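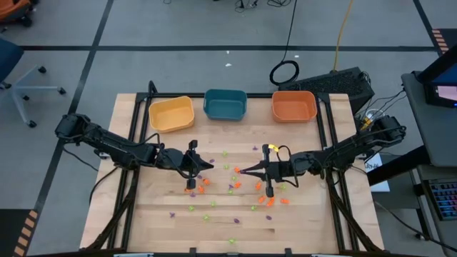
Can a Robot Tidy the Small Stuff Yet? Notes for Home and Shop

Posted April 15, 2024 in Workshop Tips

I love sorting. Give me a coffee can of mixed screws and a quiet hour and I'm happy. So of course I've been following the robot chore business closely, and since our shop page gets asked "when can a machine do this for me?" every time we post a storage tip, it's time for a proper answer, with tips you can use while you wait.

The short version: sorting little plastic pieces by color into bins is a job two arms can have a real go at now. It's slow, it wants a good setup, and it's wonderful to watch!

Start with the table

Whether the sorter is you or a machine, the table does half the work. Clear everything off it except the pieces and the bins. Line the bins up along the back edge, open tops, a different color for each, and leave a bare strip in front of them so nothing gets knocked in by accident. Put the mess in the middle where both hands can get at it. I copied this layout for my bench at the Wellthorpe shop and my own sorting got faster the same afternoon.

A plain light surface helps too. Orange, purple and lime green on pale wood are easy to tell apart from any distance. Clear beads on a white counter are miserable for people and worse for cameras. If your table is dark or busy, lay down a sheet of kraft paper and tape the corners.

Spread before you pick

Dumping the tub out in one heap is how most of us begin, and it's the hardest way to do it. Two fingers can't get around a piece that has neighbors pressed against it on every side. Give the heap a sweep with the flat of your hand (or a ruler, or a bench brush) until most pieces have some wood showing around them.

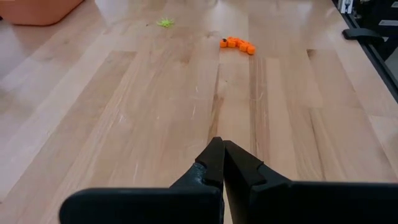 Take the loners first. Once the easy singles are gone you have room to nudge a tight bunch apart, and pulling one from the end of a row beats digging into the middle. Watch for strays of another color tucked up against a group, because those are the ones that end up in the wrong bin. I do a last check of each bin with a flashlight, but I'm fussy.

Glare is worth a minute of your time as well. A glossy tabletop under overhead lights throws back pale patches, and small bright things sitting in a patch are harder to judge. Turn the table a little, or switch to a lamp off to the side.

Know your awkward shapes

Screws, pegs and bottle caps are friendly. Anything soft with legs is not! Rubber spiders, craft pom-poms with tails, those spiky stretchy toys the kids bring home from parties: they splay out flat, they bunch up, and they never look the same twice. By hand, pinch them at the body and let the legs hang. A gripper has to find that same spot, and with every toy lying differently it's a much tougher puzzle than it sounds.

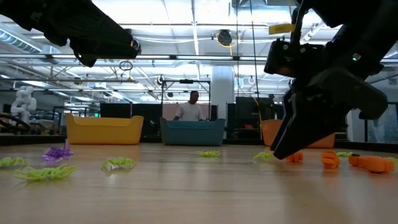
Deep bins are kinder than trays for this sort of thing, since legs catch on low rims. Keep the bins close enough that you never have to toss.

So which chores are ready?

My own list, revised every July and argued over constantly:

Sorting by color on a clear table: getting there, and my top pick for a first job.
Sorting by shape, all one color: give it longer.
Putting lids on tubs: closer than I expected.
Folding a fitted sheet: I can't do that either.
The junk drawer: no. Batteries, string, one earring, a takeout menu. Keep that one for yourself.

For a shop floor, think in batches. I timed myself on 200 mixed caps and finished in 49 minutes with a cup of tea in the middle. A machine that takes all night over the same tub would still suit me fine, as I'm asleep then anyway.

Bits and pieces

Stacking bins from Levmont fit a standard 90 cm bench three across, with room for a label on each. The Grurirar ones are deeper but tip if you overfill the front. Uddin makes a nice soft bench brush that doesn't fling beads onto the floor.

Next up: pegboard hooks that stay put.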